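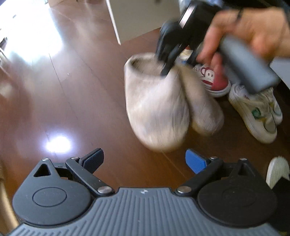 Glare on a Glossy Laminate Floor in a Living Room
Project report, Interior Environment course, second year
Author: Iona Kerr
Vondham School of Design

1. Introduction

The subject of my project is the light that comes back from a floor. In our lectures we speak a lot about windows, curtains and lamps, but the floor is mentioned mostly as a color. When I moved to my present apartment in Vondham, I understood quickly that the floor can also be a source of light, and sometimes a very unpleasant one. In the morning I could not read at my table without turning the chair.

The floor in the living room is a laminate in reddish-brown, with long planks and a glossy surface. It was laid before I came. The landlord told me it was bought from Nowicki, a flooring shop near the station, and that it was chosen because glossy floors look cleaner to people who visit the apartment. He is right about the first look. In soft light the color is deep and warm, and the room seems larger. In direct sun the color disappears near the window and one sees only white and a pale gold.

My questions were the following. When during the day is the glare disturbing? Which part of the room suffers the most? Can a person who rents the apartment, and who may not change the floor, reduce it with simple means?

2. The room

The living room has one window, which looks to the southeast. I sit at a table on the opposite side, so that the window is in front of me and the floor lies between us. There is a white cabinet standing on the floor, a sofa, a bookshelf and a low wooden stool which moves from place to place. The walls are painted in a matte off-white.

The white cabinet is important for the results. The side that is turned away from the sun stays in a soft gray shadow, and the eye compares it all the time with the bright floor. I believe this contrast makes the glare feel stronger. A dark cabinet would perhaps be different, but I did not have one to try.

3. Method

I observed the room for 28 days in March and April. Each day I made notes at eight, ten, twelve and four o'clock. When I had a class at one of these times I left the space in the table blank, and I did not fill it later from memory.

For every observation I wrote down:

the weather (clear, thin cloud, thick cloud)
the position of the bright patch on the floor, marked on a drawing of the room
a score from 0 to 4, where 0 means I do not notice any glare and 4 means I must move or close my eyes
a short comment

The drawing was useful and I recommend it to other students. I used the planks as a ruler. They run diagonally when you look from the table, so I numbered them from the window side, and I could write "patch between plank 5 and plank 9" without measuring anything.

I did not have a luminance meter. The school owns one, but it was lent to another group for the entire spring. My scores are therefore only my own impression, and I will return to this problem in section 6.

In the last part of the project I tested four simple changes. Each one stayed in the room for several mornings with clear sky, and the scores were compared with the clear mornings before.

4. What I observed without changes

On clear days the worst hour was ten o'clock. At eight the sun is low and the bright patch is long, but it lies to the side of the room and I do not look at it from the table. At ten it has moved in front of me. The patch has no sharp border. It is very strong in the middle, and from it smaller streaks of light continue along the floor. At twelve the patch is shorter and stays close to the window. At four there was no direct sun in the room on any day.

With thin cloud the scores were lower, as I expected, but not always. On two mornings with a thin white sky I wrote a 3, and my comment was that the complete floor was shining softly and there was nowhere to rest the eyes. I had not thought of this type of glare before I started.

I also noticed small round reflections. They looked like a lamp under the floor. At first I searched for a lamp that was on. Later I found that one of them came from a glass bowl on the window sill, and when I took the bowl away this spot did not come back. Some others I could not explain.

The finish of the floor shows everything that is on it. Dust is almost invisible at noon, but in the low morning light every hair can be seen. I write this because it changed my behavior: I cleaned the floor more often during the project than I normally do, and a cleaner floor reflects more. This is a weakness in my data from the second week.

5. The four changes

5.1 Sheer curtain

I hung a thin white curtain. The streaks on the floor became softer, and my usual score at ten o'clock went from 4 to 2. The room was still light enough for reading. The disadvantage is that the curtain itself becomes bright, and when I look up from my book I look directly at it.

5.2 Rug

The rug is a flat woven one, in gray, 90 by 200 centimeters. The seller calls the model Zendutby. I put it where the patch is at ten o'clock according to my drawings. On the rug there is no glare at all — it is bright, but one can look at it without pain. However, the patch is larger than the rug, and the parts on both sides remained. I usually gave a 2. In the middle of the morning the rug is in the right place, and one hour later it is not.

5.3 Floor care product with matte effect

The landlord allowed me to try a liquid called Fandura on a small area behind the sofa. It is sold for making glossy floors look more matte. I followed the instructions and waited one night. There was a difference when I looked from above, and almost no difference when I looked from a low angle, the way the light arrives from the window. It also left a weak line where the treated area ends. I stopped this test and did not use the product on the rest of the floor.

5.4 Turning the table

I turned the table so that the window was at my left side. This was free and took five minutes. The score at ten o'clock was 1 on every clear morning that I tested. The floor was exactly as bright as before, but the bright part was no longer in the direction of my eyes. The new position blocks one door of the bookshelf, and I had to move the books I use most to the other side.

6. Discussion

The best result came from the change that did nothing to the light. For me this was a small disappointment, as I had hoped to write mainly about textiles. I think the explanation is in the geometry. A glossy floor sends the light forward, away from the window, and so a person who faces the window receives most of it. If the person sits sideways, the same light passes in front of the body.

The curtain and the rug together could be a good solution for a room where the furniture has to stay. I tried this combination on one morning only and wrote a 1, but one morning is not enough to say anything certain.

The main limit of the work is that there was one observer, and this observer also knew what was being tested. My teacher asked me in the middle review if I gave lower scores to the changes I had paid for. It is possible. I bought the curtain and the rug, and I wanted them to work. Another limit is the season. In June the sun will be much higher at ten o'clock, and the patch should be shorter. In December it may reach the white cabinet and climb on it.

7. Practical notes for renters

Sit at your table at the hour when you normally use it before you buy something. Draw the patch of light on paper for a few days.

Remove glass and metal objects from the window sill first.

If you buy a rug, choose it longer in the direction in which the patch moves. Mine was turned the wrong way for the first two mornings.

Test any liquid behind the furniture, and ask the landlord before.

8. Further work

I would like to repeat the observations in winter with a real meter and with at least three people giving scores. I would also like to compare two floors of the same color, one glossy and one matte. The shop gave me samples of both, but they are as small as a postcard, and on the window sill they show very little of what happens on a complete floor.

Appendix A contains the drawings of the room with the numbered planks. Appendix B contains the table of scores, including the blank spaces.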